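Home Trade News Interviews Archive Subscribe

Getting the solvent out: Eun-seong Nam on garment care

14 shares | 3 comments

Eun-seong Nam has worked in textile cleaning for most of her adult life, first at the counter of a suburban shop and now as process manager at Abeysekara, a plant that takes in work from hotels, theatres and the public. Her subject is residue: what stays in a garment after it has been cleaned, and what it does there.

"People judge a clean by looking at it," she says. "I judge it by weight and by smell. If a wool jacket goes out heavier than it should be, something is still in it."

The plant runs 2 machines on a hydrocarbon solvent sold as Melonex. Each has its own still, and the distilled solvent is tested before it goes back to the tank. Nam changed the drying program in April, adding nine minutes at a lower temperature for anything with shoulder padding.

"Padding holds solvent long after the face cloth is dry," she says. "You can raise the heat, but then the fusible in the lapel starts to bubble. A longer, cooler cycle costs us throughput. I was prepared to wear that."

The change followed a review of 1,000 tickets, in which structured jackets made up most of the complaints about odour. She has since reviewed another 2,000. Complaints have fallen, although she will not credit the dryer alone, as the plant also replaced its lint filters in the same period.
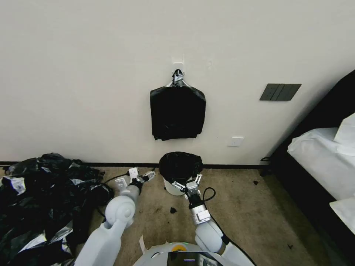

Storage is the other half of the matter. Nam's view is that a cover put on for transport should come off at home, and that a garment kept for months needs a breathable bag and some space on either side.

"Plastic is good for keeping rain off between the shop and the car," she says. "It was never meant as a wardrobe. Any moisture in the cloth stays with the cloth."

She is less strict about hangers. A broad shoulder is best for tailoring, and wire will do for a shirt that will be worn that week. Knitwear should be folded.

On colour she is cautious. Dark dyes can rub off even when the label claims otherwise, and the plant tests an inside seam with a white cloth before spotting. For tannin stains it uses Zinetex, diluted, followed by a flush with steam held well back from the fibre.

"Tell us what the stain is," she says. "Red wine and beetroot look the same on a ticket – they do not behave the same on the board."

Abeysekara will trial a wet cleaning line from Ikasine later in the year. Nam expects it to handle cotton and some wools, with silk linings staying on solvent.

Comments (3)

pressedflat
We went longer and cooler too. Fewer bubbled lapels, but the afternoon queue is awful.

Moira T
Does the advice about covers apply to a suit worn every fortnight?

greycollar
Would like to see the filter results separated from the dryer results.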